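Clearing the Floor Pile: A Sort That Gets Done Before Lunch

I love a good floor sort. Give me a bare stretch of floor and a heap of clothes, scarves, tea towels and who knows what else, and I'm happy for the whole morning! My flat in Cledorley has barely 6 metres of hallway and one decent open room, so everything gets sorted there.

What you need

One clear patch of floor, swept
A soft bin or basket for the wash
A bag for things you're giving away
A spray bottle with 300 ml of water for creases

Step 1. Tip it all out

Yes, all of it. Drag the heap into the middle and spread it a bit so you can see the colours. If you've got a grey floor like mine, switch the lights on first, or the dark socks will vanish on you.

Step 2. Pull the darks

Grab anything black, navy or charcoal and start a pile on your left. Pick each piece up by one spot and let it hang for a second. You'll find the collar or the waistband straight away, and any sleeve that's inside out will show itself (turn it now, you'll thank yourself later).

Step 3. Patterned pieces go right

Scarves, printed cloths, bright tea towels. Give each one a quick flick to open it out. This is my favourite bit, I always find something I'd forgotten I owned. 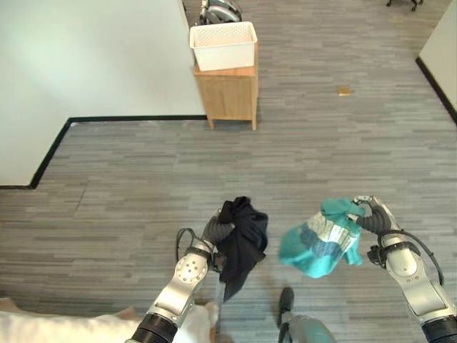 Keep the two piles an arm's length apart so they don't creep back together. Anything that needs a wash goes straight in the bin, no second pile for "maybe".

Step 4. Fold the flat things first

Squares and rectangles stack beautifully and make a solid base. Fold in half, in half again, then smooth from the centre outwards. Danjuma Balogun from the Nkosi sewing group taught me to line up the hems before the corners, and it works a treat even on stretchy cloth.

Step 5. Put it away now

Carry each stack to its drawer or cupboard before you put the kettle on. Heavy knits at the bottom, light scarves on top, and leave a finger's width at the front so the drawer closes without a fight.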